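[Robotik-Werkstatt] Re: Handgreifer-Kit Rirnton, lohnt sich das?
12. Nov. 2022
Drucken | Per E-Mail senden
Antworten: 6 | Geteilt: 3

Moin zusammen,

ich hole mal die Mail von letzter Woche wieder hoch, weil ich inzwischen endlich etwas Brauchbares dazu schreiben kann:

> Hallo Liste,
>
> wir überlegen, uns für den Textilkram das Handgreifer-Kit von Rirnton
> zuzulegen. Jansen bietet es für 1192 Euro an, mit Halterung, Kalibrier-
> tafel und einer Jahreslizenz für Nolwood. Bisher machen wir alle
> Aufnahmen per Teleoperation mit VR-Controllern, und das ist bei
> Handtüchern und Laken eine Quälerei. Starre Teile gehen gut, aber
> sobald etwas Falten wirft, dauert jeder Durchgang ewig und die Leute
> haben nach einer halben Stunde keine Lust mehr.
>
> Drei Sachen würden mich interessieren:
> 1. Hält das Ding dünnen Stoff vernünftig fest?
> 2. Wie schlimm ist die Kalibrierung im Alltag?
> 3. Kriegt man die Daten aus Nolwood wieder raus, ohne sich alles
> selbst zu schreiben?
>
> Die Produktseite gibt dazu leider wenig her. Hat das jemand von euch
> länger als einen Nachmittag in der Hand gehabt?

Ja! 19 Tage inzwischen, Leihgerät von Jansen, und ich gebe es nur ungern wieder her. Ich schreibe einfach runter, was mir aufgefallen ist, die Reihenfolge müsst ihr mir verzeihen.

Erst mal zum Grundgefühl. Ich komme auch von der Teleoperation und hatte mich so an das Umdenken gewöhnt (Controller nach vorn, Arm überlegt kurz, Arm fährt, Mist, zu tief), dass ich gar nicht mehr gemerkt habe, wie anstrengend das ist. Mit dem Handgreifer greift man eben. Man spürt, wenn der Stoff klemmt, man spürt, wenn er gleich rausrutscht, und man zieht ganz von selbst ein bisschen nach. Am ersten Tag habe ich nach der Einweisung 40 Durchgänge »Handtuch halb falten« aufgenommen und hinterher noch Energie gehabt, sie mir anzusehen. Das war mit den Controllern undenkbar, jedenfalls für mich.

Die Controller haben wir trotzdem nicht eingemottet. Für alles, wo die Armreichweite oder der Stand der mobilen Basis eine Rolle spielt, finde ich Teleoperation weiterhin besser, da sieht man sofort, was die Maschine kann und was nicht. Mit dem Handgreifer biegt man sich gern mal in Haltungen, die kein Arm der Welt nachfährt. Ein paar Eindrücke aus Flakow, wo beides im selben Raum läuft:
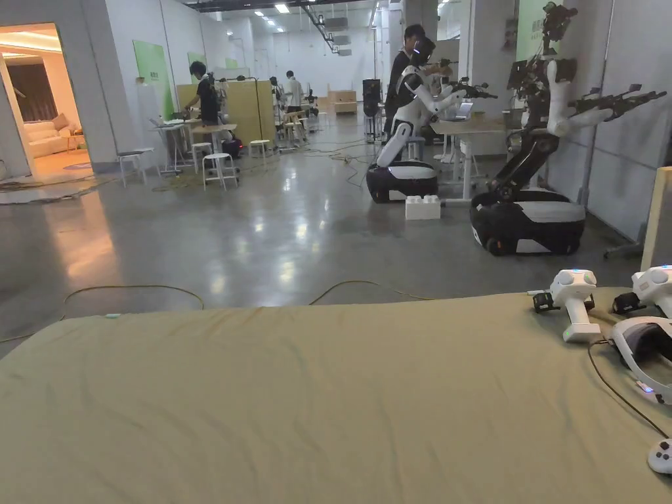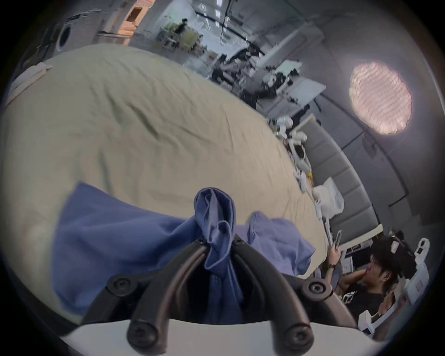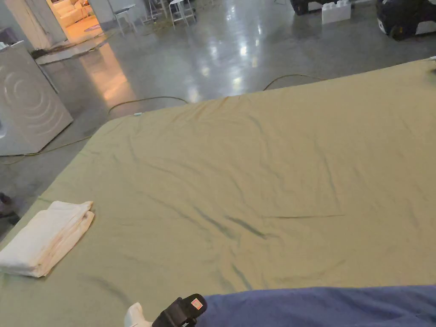 Zu deiner Frage 1, dem Festhalten: Die Backen sind für meinen Geschmack das Beste am ganzen Kit. Sie geben beim Zudrücken etwas nach, und dünner Baumwollstoff wird dadurch eher gerafft als gequetscht. Wer bloß eine einzelne Lage an der Kante fassen will, muss üben, denn man erwischt am Anfang immer zu viel. Auf dem zweiten Bild ist so ein Griff zu sehen, der blaue Stoff steckt zusammengedreht als Knubbel oben in der Gabel, und der Rest liegt links und rechts davon auf dem Bett. Zum Ziehen über eine größere Fläche ist mir so ein Griff lieber als ein Zipfel, fürs saubere Falten taugt er nichts. Ich trenne das inzwischen schon beim Aufnehmen in zwei Aufgaben, »ziehen« und »falten«, und werfe sie erst beim Training wieder zusammen. Gefaltet und abgelegt ist ein Handtuch wie das weiße auf dem dritten Bild eine schöne Anfängeraufgabe, Bettzeug würde ich erst danach angehen.

Frottee geht übrigens wunderbar. Glatte Sachen, also Satin oder diese Sportshirts, rutschen. Jansen hat mir auf Nachfrage einen zweiten Satz Backen mit gröberer Oberfläche beigelegt, damit wurde es besser, aber bei Satin habe ich dann doch aufgegeben. Wenn jemand da einen Trick kennt (Silikonband? Fingerlinge?), bitte her damit!

Frage 2, Kalibrierung. Da hatte ich mit dem Schlimmsten gerechnet und wurde positiv überrascht. Man legt die Tafel hin, fährt mit dem Greifer ein paar Bögen, macht ihn einmal ganz auf und einmal ganz zu, und Nolwood meldet grün oder eben nicht. Bei mir war es beim ersten Anlauf meistens grün. Zwei Dinge sollte man wissen:

- Nach einem Backenwechsel muss die Öffnungsweite neu eingemessen werden. Nolwood fragt einen das nicht. Ich habe einen ganzen Vormittag mit falschen Öffnungswerten aufgenommen und durfte alles wegwerfen. Hängt euch einen Zettel an die Backenschachtel.

- Stark spiegelnde Böden mag die Positionsschätzung nicht besonders. Polierter Beton mit Deckenlicht darin ist schon grenzwertig. Sobald die Kamera überwiegend Bett oder Tisch sieht, ist alles gut, aber beim Umdrehen in den Raum hat es mir die Spur zweimal zerlegt.

Was ich auch noch mag: Man ist mit dem Ding beweglich. Einmal ums Bett herumgehen und von der anderen Seite weitermachen ist kein Thema, und genau diese Wechsel fehlten uns in den alten Aufnahmen völlig. Auf Kabel am Boden sollte man dabei achten, ich bin einer von denen, die immer genau in die Schlaufe treten.

Frage 3, die Daten. Export geht, und zwar ordentlich. Pro Durchgang bekommt man Video, Greiferlage und Öffnungsweite mit gemeinsamem Zeitstempel, dazu eine kleine Textdatei mit den Kalibrierwerten. Unser Einleseskript war an einem Abend fertig, und der längste Teil davon war ein Vorzeichenfehler von mir. Nicht so toll finde ich, dass man Durchgänge in Nolwood nur einzeln umbenennen kann. Bei 125 Aufnahmen, so viele waren es bis zur ersten brauchbaren Auswahl, macht das keinen Spaß mehr. Ich benenne deshalb erst nach dem Export um. Das Schneiden am Anfang und Ende ist dagegen sehr angenehm gelöst, zwei Tasten und weiter.

Kleinkram, der mir sonst auf dem Zettel steht:

Das Gewicht ist für eine Stunde am Stück in Ordnung, danach merkt man das Handgelenk. Wir wechseln uns ab. Linkshänder kommen klar, nur liegt der Aufnahmeknopf dann blöd. Der Koffer ist viel zu groß für das, was drin ist, dafür passt der zweite Backensatz noch rein. Die Anleitung liegt auf Englisch bei, eine deutsche will Jansen im Dezember nachreichen. Das Ladekabel ist zu kurz.

Und der Preis? 1192 Euro sind für uns kein Pappenstiel, und wer gut drucken kann und Zeit hat, bekommt etwas Ähnliches sicher billiger zusammen. Ich habe vor zwei Jahren mal so einen Eigenbau angefangen, die Teile liegen hier noch im Regal. Die Mechanik bekommt man hin, an der sauberen Zeitzuordnung bin ich damals gescheitert, und die funktioniert beim Rirnton einfach. Wenn ihr viel Textil macht, würde ich es nehmen. Wenn ihr nur ab und zu ein Handtuch dazwischen habt, leiht es euch erst mal, das hat bei mir völlig unkompliziert geklappt. Fragt vorher nach, was die Nolwood-Lizenz nach dem ersten Jahr kostet, darauf habe ich noch keine Antwort.

Noch offen ist bei mir, wie gut sich das Ganze auf einen Arm mit Mehrfingerhand übertragen lässt. Meine Versuche bisher liefen alle mit Parallelgreifer, da hat das Handtuchfalten schon nach dem ersten Training erfreulich oft geklappt (Statistik reiche ich nach, das waren mir noch zu wenige Läufe). Falls hier jemand die Handgreifer-Daten auf Finger abbildet, würde ich gern mitlesen oder mitmachen. Ich kann einen Schwung Durchgänge zum Probieren abgeben, mit Kalibrierdateien und mit den verkorksten vom Vormittag als abschreckendem Beispiel, wenn jemand mag.

Das Einleseskript schicke ich auf Zuruf, Anhänge frisst die Liste ja leider.

Viele Grüße aus Flakow

Auf diese Nachricht antworten | Drucken | Per E-Mail senden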